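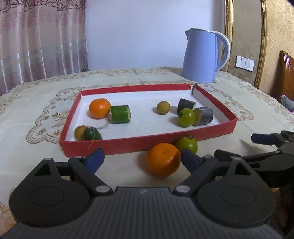
Work this period went mostly into the grasp planner and the perception stage that feeds it. The planner now takes a list of object masks from the segmenter, drops the ones it can't reach, and ranks the rest by how much clearance there is for both finger pads. Open-table cases are in good shape. A large mandarin on a tablecloth, with a pad able to come down on either side of it, gets a stable plan on the first call. A green fruit close behind it, leaning on the front wall of a red tray, is much harder for the planner, and objects placed like that have taken up a large share of our time. The wall takes away one approach direction, and the old code treated the rim as part of the object.

Perception

Remedios Dumlao rewrote the segmentation post-processing in February. The earlier version merged masks whenever two objects of similar color touched. The new version uses depth edges as well as color and keeps container walls as their own class. Container walls used to be thrown out as background, so the planner had no idea they existed and would send a finger straight through one.

The remaining trouble is on patterned cloth. Printed or stitched designs still produce false edges near the base of small objects, and the mask ends up a little too big on that side. The effect on a large round object is slight. On a small one the grasp center moves enough to matter. We have a fix in test that fits the table plane first and ignores any edge lying in it.

Thin parts such as stems and string are still unreliable. At present they are cut from the mask if they are narrower than a set width. We would like to keep them and mark them as "do not grasp," but that needs a change to the mask format, and Mylene Macaraeg has asked that we hold format changes until the Maglaya release is out.

Planning

The planner was moved out of the old Gandow process and now runs as a separate service. It can be restarted without bringing down the controller, which used to cost us a full recalibration each time. The service keeps a short cache of recent plans so that a small change in the view does not trigger a complete replan.

The test set for cluttered trays holds 200 recorded layouts. On the last full run the planner returned a usable plan for all but 40 of them. Most of those failures are objects against a wall or in a corner, where no pair of contact points passes the clearance check. We tried loosening the check and got more plans, but many of them would have brushed a neighboring object, so the original limit was put back. The better route is a push move that slides the object away from the wall before the grasp. A first version exists in simulation. It has not been run on hardware.

Control

The finger controller now closes on position until contact and then switches to force. The switch was rough at first, with a visible jump in the force log. Filtering the contact signal over 2 control cycles took care of it. Soft items can be handled with a lower force ceiling, set per object class in a config file. The classes are coarse for now, and "fruit, soft" covers a lot of ground.

Tooling

Utden, our replay tool, can step through a recorded attempt and show the mask, the ranked plans and the finger commands side by side. It has shortened debugging a good deal. It is slow to open long recordings, and the plan view does not yet show why a candidate was rejected. Both are on the list.

Logs are now stored in the Briver format throughout. Some of the old recordings did not convert cleanly due to missing clock offsets. A machine with no clock set had stamped a batch of them as 1985, and those have been left out of the test set until someone can match them up by hand.

Problems and delays

The hardware tests of the plane-fitting fix are behind schedule. The code was ready, but the calibration routine failed after the service split and had to be repaired first. That is done. The push move is also later than planned, and we do not expect it to be ready for the next review.

Next period

Remedios will finish the plane-fitting tests and turn the fix on by default if the small-object results hold. Mylene will add rejection reasons to Utden and then open the mask format for changes. The push move goes to hardware once the clearance code has been reviewed. We are not asking for any change to the budget. We do ask for a decision on whether tray corners must be supported in the Maglaya release, as this affects the order of the work.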